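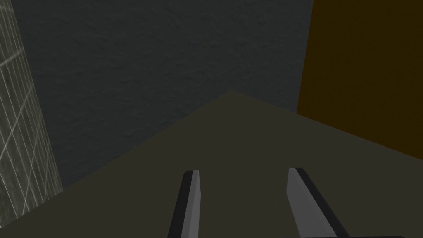

Gripper commands stop after the base turns – anyone else?

clurkberg_tom
Posted August 2019
Two-arm mobile robot in Puvum, house map. After the base turns, the gripper ignores close commands for 40 to 50 steps, then wakes up. No error in the log.

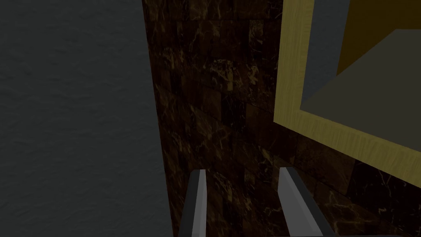
sestent_dev
My bet is the wrist controller waiting on a stale transform. Log the frame times. I'd also want to know how near the wall you are. With the brown marble and that pale yellow frame up ahead, the fingers are open and touching nothing, so I'd rule out contact.

clurkberg_tom
Times look fine to me. It failed on 3 runs in a row last night, same seed, 656.

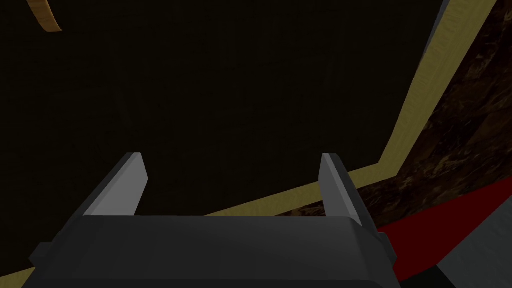
The base had stopped each time before I sent the command.

odalaigh_fan
Disagree with sestent. I had this in July and it was the command queue. Old base moves sit in front of the gripper command. Flush it.

sestent_dev
A full queue would give a warning.

odalaigh_fan
Not in the Ó Dálaigh build. 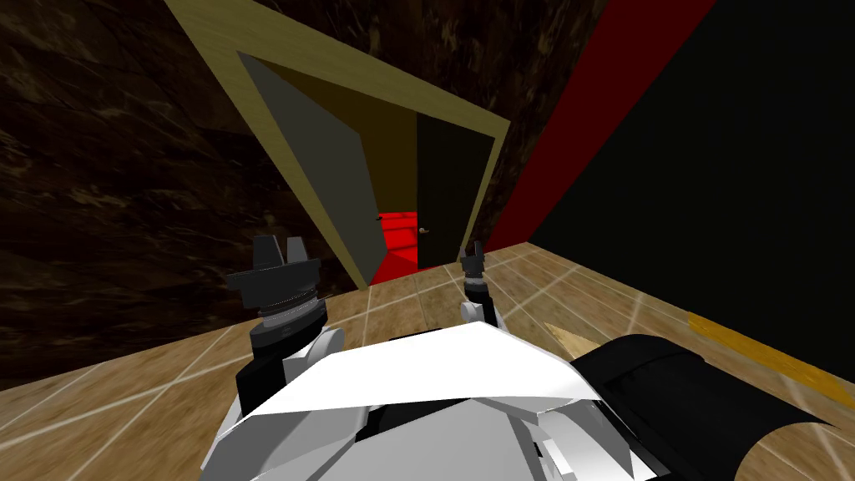 It drops the warning and keeps the command. On a real arm a late close could catch somebody's hand, so please file it.

clurkberg_tom
Flushing helped on one run, not the next. Filing it tonight with both logs.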